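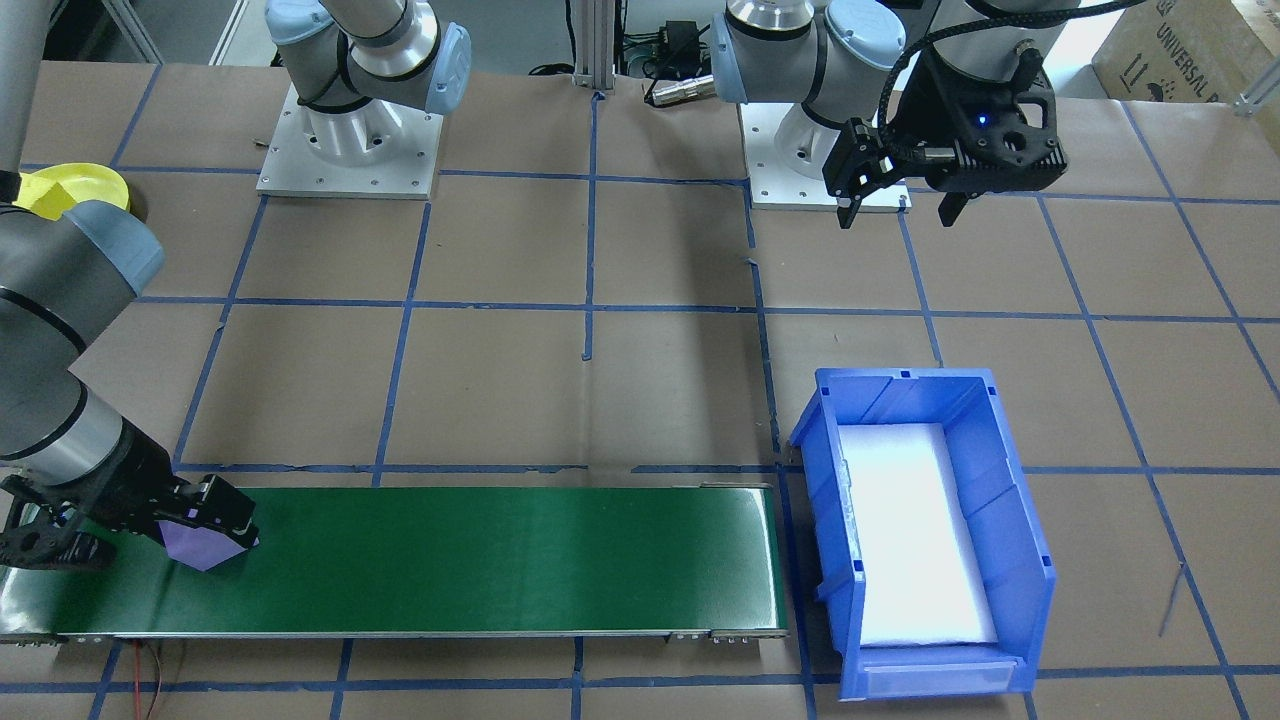 Kathleen Heffernan

Covering a work table with kraft paper

A bench top takes a beating from glue, pencil, oil and dropped screws. I stopped trying to protect mine with old sheets years ago and went over to brown kraft paper. When it gets too marked up, I peel it off and put down more.

Buy the widest roll you can store. Narrow paper means seams, and seams catch on everything you slide across them. Cut the piece with 8 inches extra on each side, fold the extra under the table edge and tape it from below. Start at one end and smooth toward the other with your forearm.

For layout lines, use blue painter's tape. Mark the spacing along two opposite edges first, then run each strip from mark to mark. Hold the roll low and pull the tape out a few feet at a time. If you stretch it, it will creep back overnight and wrinkle. Little tabs and crooked spots don't matter when the squares are only for keeping things in rows. If you need to measure from them, snap a chalk line before you tape.

Tear the ends against a putty knife. Pulling tape back off kraft paper usually takes some of the paper with it, so put it where you want it the first time.
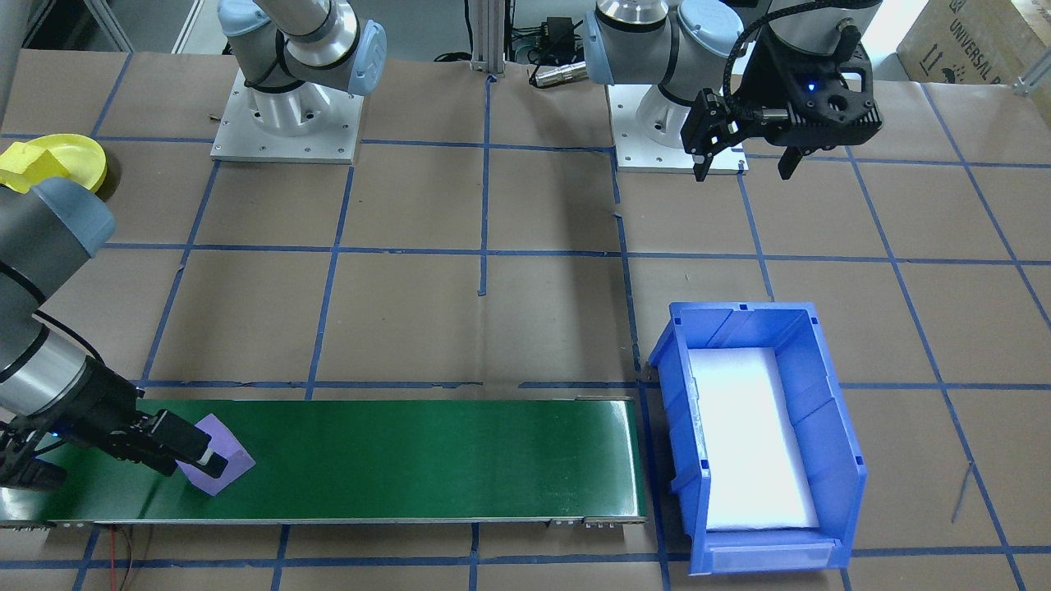 Small parts need a home before you start work, or they end up under the table. I use open-front plastic bins, the kind sold for shelving, and set them right on the paper. A hard plastic floor is noisy and lets light pieces bounce, so it helps to line it. A flat white foam pad in a blue bin is a good combination, as dark screws and colored blocks both show up well against it. Cut the pad slightly large and press it in without glue, so you can lift it out and shake off the dust. If the bin has a label slot on the front lip, fill it in on day one.

Ruairí Ó Conaill wrote in June to ask whether waxed paper would work as well. It sheds glue better, but tape won't hold on it for long. I'd keep it for a small square under the glue pot.

Last updated 22/12/2021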